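**Hilard open day** – a yearly robot demonstration held at the Hilard workshop in Prelusach. Small event, free entry. Last updated 2021-03-10.

## Background

First held by Tustier, a firm making low-cost arms for schools and hobby groups. Moved to Hilard when the old hall got too small. Usually in February. Attendance at the latest one was 268, up from 200 the year before.

## Demonstration

Main item is the Tello bench – two arms, one wooden table, orange ribbed fingers on white printed mounts. Objects are ordinary ones: a small green ball, toy vegetables in a round cardboard tub, a blue hand tool. 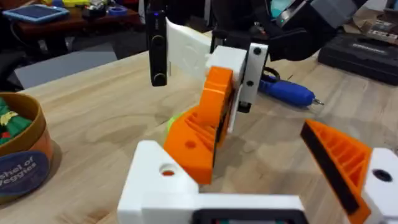 One reader, Prelusach born, wrote in to say the talk was too quick and the arms should of been slowed down for the children. Tustier has since put a longer talk on the programme.

Each finger is printed as one piece and flexes round what it grips. Spares are kept in a drawer, and a worn one takes 6 minutes to swap. Camera is carried on a bracket beside the gripper, with a black cable running off it.

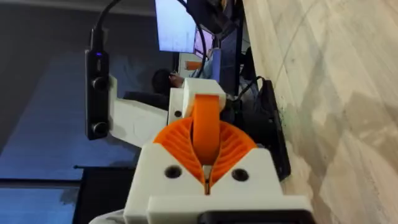

Power comes from a single supply per arm. Earlier benches shared one between both and tripped alot.

## Programme

Doors at ten, talk before lunch, bench open all afternoon. Groups book ahead.

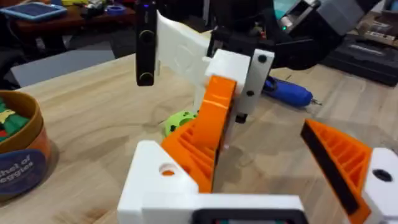
Parking for more than 100 cars behind the workshop. No café on site – bring food.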